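Search this textbook
Enter keyword

Chapter 18
What Do Customer Surveys Measure?

Open almost any annual report and you will find a satisfaction score. It is usually high, it has usually gone up, and it is printed in large type. Students should get into the habit of asking who was left out of it.

Take the case used throughout this chapter. Cova, a chain of furniture stores, mailed a survey to 400 buyers in Korkcombe one February. It got 45 back. The report called this "the view of our customers." It was the view of 45 people who had the time and a reason to write.

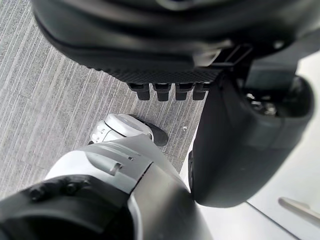 Every survey misses people, one store manager objected when a draft of this chapter went around, and a weak number still beats a guess. Perhaps. But a guess is easy to doubt, and a printed percentage gets quoted for years by people who never saw the questions.

The questions deserve a look too. Cova asked, "How pleased were you with our friendly staff?" A buyer who found the staff rude has no good place to put that answer. Bollon, a rival chain, asked 26 questions in a row, and the later answers are nearly all the same. We doubt that its buyers felt the same about parking as they did about refunds. They were probably tired.

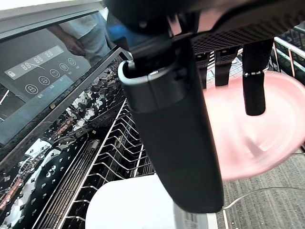
Length and wording can be fixed cheaply. Silence is harder. The Cartwright method, covered in Section 18.2, calls back a small group of people who did not reply and compares their answers with the rest. Its supporters claim a lot for it. We will test those claims before using it, starting with the matter of who picks up the phone.

Contact the publisher | Copyright notice | Back to top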